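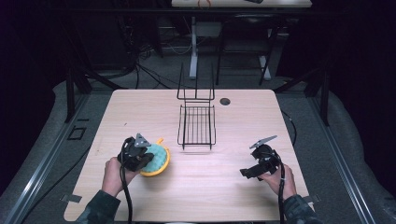

Slide 1. Teaching by hand, with the grippers off the robot

Speaker notes, 16/05/2020
By the Osel demonstration team, Prelter

Start with the rack task. A person holds one gripper in each hand and does the job at a table. The arms are not in the room for this part. What gets recorded is the path of each gripper, the opening of its fingers and the view from each camera. The arms see the data later.

Point out the marker plates on top of the grippers. Tracking depends on them. If a wrist rolls far enough to hide a plate, the path has a gap, and short gaps are filled by interpolation. Long gaps are not filled. We drop the episode.

Mention the cables. They run back past the hands and they pull a little. New operators fight the cable for their first ten episodes or so and then stop noticing it. The pull does show in the data as a slow drift toward the body at the end of a reach.

Slide 2. Why not remote control

Postier was our remote control setup. The operator moved a pair of small leader arms and the full-size arms copied them. It worked, and we still use it for tasks where the force limit of the real arm matters. Three points to make:

- Joint limits come for free. Any motion recorded on Postier can be played back on the arm. A hand-held recording may ask for a pose the arm cannot reach.
- Speed is poor. A rack placement took 105 seconds by remote control and 30 seconds by hand. Same object, same operator.
- Operators on Postier stop and wait before contact. The policy learns the stop.

Expect a question on the last point. Trimming the pauses afterward was tried and gave jerky motion at the joins. Leave the plot for the backup slides.

Slide 3. The rack task

The rack is wire, with a floor of parallel bars and two upright loops at the back. The object has to be brought in over the floor bars and left leaning on the loops. The left hand normally carries and the right hand steadies the rack. We allow the operator to swap hands but the swap has to be logged, as the two-handed policy is trained on left-carry episodes only.

Thin black wire is hard for the depth estimate. On a pale table the color image is good enough and we use that alone. On a dark table we had to add a second overhead light. Say this before somebody asks about depth sensors.

Slide 4. What the gripper camera gets

Switch to the hand view. Leave it up while talking through the list.

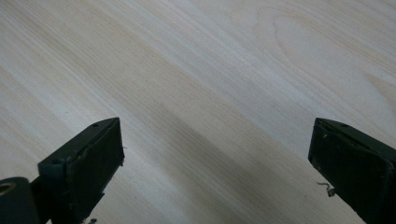
Fig. 2. View from the camera on one gripper. Fingers apart, nothing held, bare wood between the pads.

The fingers stay in the same part of the view through the whole episode, so the finger opening can be read from the image as a check on the encoder. We compare the two at the start of each run. A mismatch usually means a loose screw.

Frames with only tabletop are kept. They carry little about position, since wood grain changes from table to table, but the policy needs to know what an empty approach looks like. Early on we cut them, and the arm closed its fingers far too soon.

Lint on the pads: the training set has plenty of it. Cleaning between every episode was too slow. We now wipe the pads once per 30 episodes and let the rest stand — the effect on the policy was too small to measure.

Slide 5. Numbers

The June set will hold 390 episodes of the rack task, all hand-held. Arroyo, the alignment tool, puts both gripper paths and both camera streams on one clock. Its offset should be read out per session and not assumed from the day before.

Remaining problems, in the order we plan to work on them:

1. Poses outside the arm's reach. A beep in the operator's ear when a limit is crossed is being tested.
2. Plate loss during wrist roll.
3. Handover between the two grippers. Both pads are hidden at the moment of exchange.

Backup slides: pause trimming plot, encoder check, table lighting. Take questions from here and keep the Postier timing table open.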